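Two-Arm Kitchen Helper: Building and Teaching a Table Robot in a Shared Workshop
Project report, second year, group 4
Group members: Idrisa Kioko, Weidong Long, Nipon Ruangrit
Supervisor: Gerrit Hendricks

1. Background and goal

Our group wanted to make a robot station that can do small kitchen jobs, such as moving fruit from a board to a plate. We did not want to buy a complete system, and our budget did not allow it. So we decided to mount two used arms on one table in the Whitfield workshop, where our school has a shared space with other makers. The arms came from Mekico, who sell older units from closed laboratories. One gripper had damaged finger plates and we had to make new ones.

The goal at the beginning was that the station should do 12 different tasks. After discussion with our supervisor we reduced this to eight, and I think this was a correct decision.

2. Construction

The table frame was already in the workshop. We put a new top on it and painted it brown, with a matte paint. Our first top was glossy and the reflections from the ceiling lamps gave many problems to the cameras, so that top is now used as a shelf.

The pedestal is bolted through the top into a steel plate below. In the first weeks we used only wood screws, and when both arms moved fast the whole pedestal was shaking. Weidong calculated the load again and we drilled for the bolts. Drilling took one full evening, as the steel plate was harder than our drill bits.

The wiring goes under the table in a plastic channel. The emergency stop is at the front edge, where a person standing can reach it with either hand. Tianyou Zou from the workshop staff checked the electrical part before we switched on the power for the first time.

3. Cameras

We use one fixed camera that looks at the workspace and one small camera on each wrist. The fixed camera helps the program to know where the things are. The wrist camera is for the last part of the movement, when the fingers are close to the object.

The camera holders are printed in PLA. The first version was too thin and it bent after a few days, so the second version has a rib on the back side.

4. Arrangement of the table

For the fruit tasks we set the cutting board to the side of the pedestal and the plate on the other side, with free space between them. Other kitchen items stay on the table also, so that the program learns to ignore what it does not need. The fruit, the slices and the yellow plastic knife are moved a little between trials.

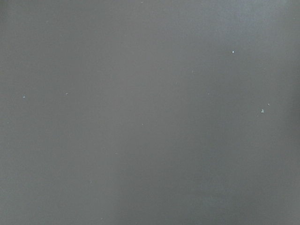

Wrist camera (first) and fixed camera (second)
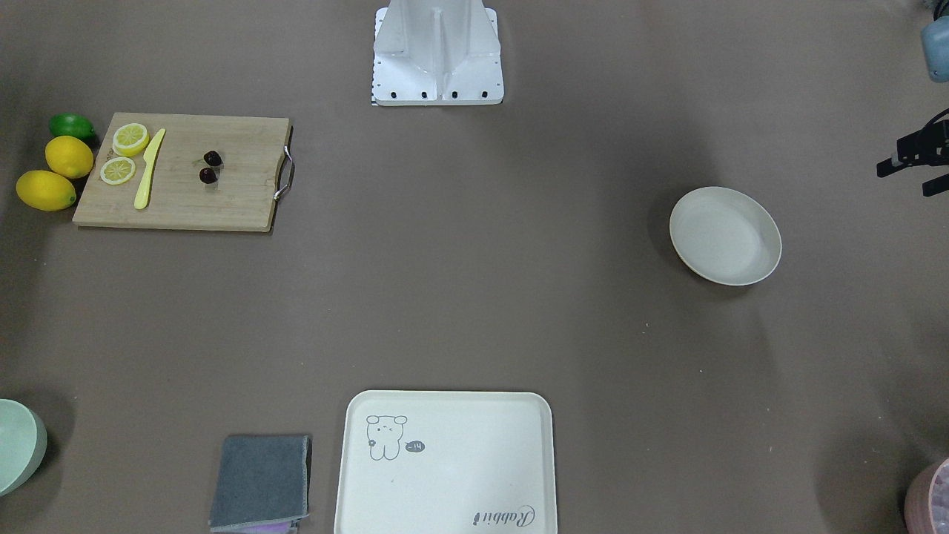

5. Recording and training

To teach the station, one person moves the arms with a pair of hand controllers and the computer saves the joint positions and the video. We recorded 1,614 trials in total. Most of them were made by Nipon, who has the most steady hands. I made fewer, and my trials were slower – this can be noticed in the data.

We threw away the trials where an object fell from the table or where the operator stopped in the middle. For the software we used the Kekora package, with small changes in the part which reads the cameras. Training was done at night on the workshop computer, because in the daytime other groups needed it.

6. Results

The plate tasks went well. The robot could take a whole lemon and put it on the plate in most of the attempts. Cherries were much harder, as they roll away when a finger touches them from the side. We added thin rubber on the finger plates and it became better, but it is not yet good.

The cloth task, where the robot should unfold a cloth, we could not finish. The program could find the cloth but it often took two layers together.

One mistake cost us almost 12 days. The two wrist cameras were exchanged in the settings file after an update, so the program received the left picture as the right one. We looked for the error in the training and not in the cables. Now every camera plug has a colored tape and the start program shows all the camera pictures with names before anything moves.

7. What we would do differently

We should fix the camera positions before the first recording. We moved the fixed camera once in the middle of the project, and the older trials became less useful. We should also write down every change of the table in one notebook. At the moment this information is in three phones.

The station stays in the workshop until June, and the next group may use it. The drawings for the pedestal plate and the camera holders are in the shared folder under the name Grutel, with the bolt list. The spare finger plates are in the drawer under the computer.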